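Why Do Snack Shelves Look Like Stairs?

Have you ever stood in front of a shop counter, with your coins getting warm in your hand, and found that you could see every single snack at once? There were the bottles at the back and the bottles at the front, and the chocolate bars a little higher up, and nothing was hiding behind anything else. It feels like luck, but somebody thought about it quite hard before you ever walked through the door. Setting out food so that people can see it and reach it is called display, and it is a very old job indeed. People selling figs and bread in the street were doing it long before there were shops with windows.

Let's start with the stairs. Imagine your class lining up for a photo. If everybody stands on flat ground, the tall children at the front block the small children at the back, and someone's grandmother is going to be very disappointed. So the photographer puts the back row on a bench. Now each face peeks over the one in front. Bottles are just the same! A rack with steps lifts the back row up a little, so you can see those bottles over the caps of the front row. Shopkeepers call each step a tier (say it like "tear," the kind you cry), and a rack with steps is called a tiered rack. 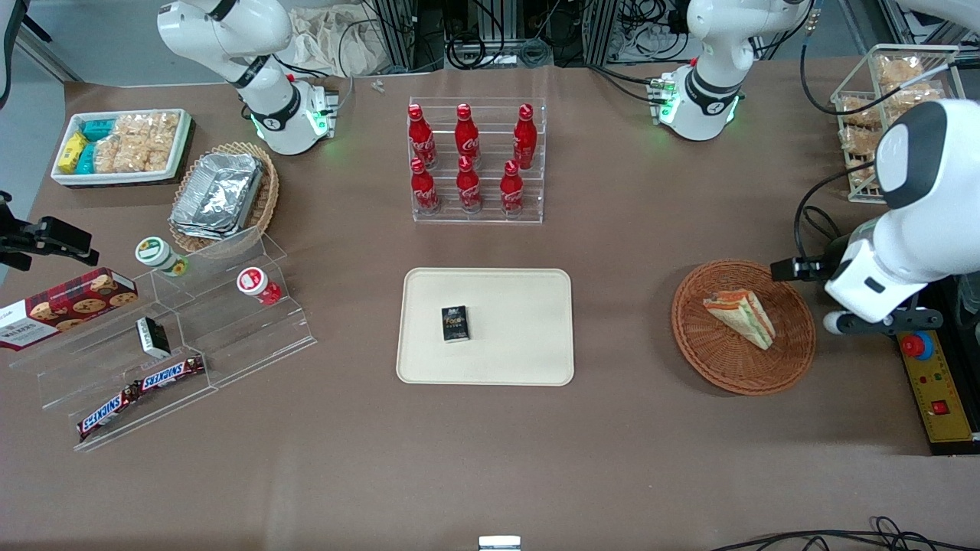

A lot of racks are made of acrylic, a hard, clear plastic. It looks very much like glass, but it is lighter and it doesn't break as easily if you bump it with your elbow. Because you can see right through it, your eyes slide past the rack and land on the red bottles, and the red bottles are what the shopkeeper wants you to notice. A rack painted in bright stripes would be lovely to look at, but you might end up admiring the rack and forgetting your drink.

Then there are baskets and trays. Wicker is made by weaving thin, bendy stems or strips over and under each other, a bit like the paper mats you may have made in kindergarten. A wicker plate under a sandwich makes people think of picnics and bakeries, and that makes the sandwich seem tastier before anyone has taken a bite. Trays do a plainer job. A tray with a raised edge keeps small packets together, and if you stand the packets in a line with the same colors side by side – all the yellow ones, then all the blue ones – a hungry person can find the right kind very quickly.

Chocolate bars are a puzzle of their own. They are long and flat and rather slippery in their wrappers, and they don't stand up nicely the way bottles do. One good answer is to lay them along a step with the name facing you. A box of cookies is easier, as it has big flat sides with plenty of room for a picture of what is inside, so you can tell what you are getting even if you are still learning to read.

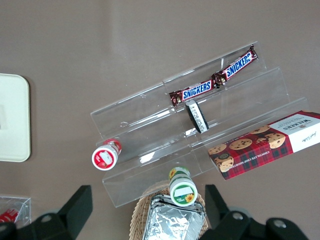
Two Snickers bars share the top step of a clear stand, with a box of chocolate chip shortbread lower down.

Now it's your turn to be the shopkeeper. You will need a table, 3 books of different thicknesses, a tray, and some snacks from the kitchen (ask a grown-up first, please, and promise to put them back). Set the thickest book at the back, then the middle one, then the thinnest one at the front, and you have made yourself a set of stairs. Put something on each step. Then crouch down until your chin is level with the table and look. Can you see the name on every packet? If you can't, swap two things and look again.

Once you are happy, give your shop a name. Ours is called Hillora, and the sign is done in green crayon. Ask somebody in your family to come and buy something, and watch where their eyes go first. You might try it again on Monday with everything in a different place and see whether they pick the same snack.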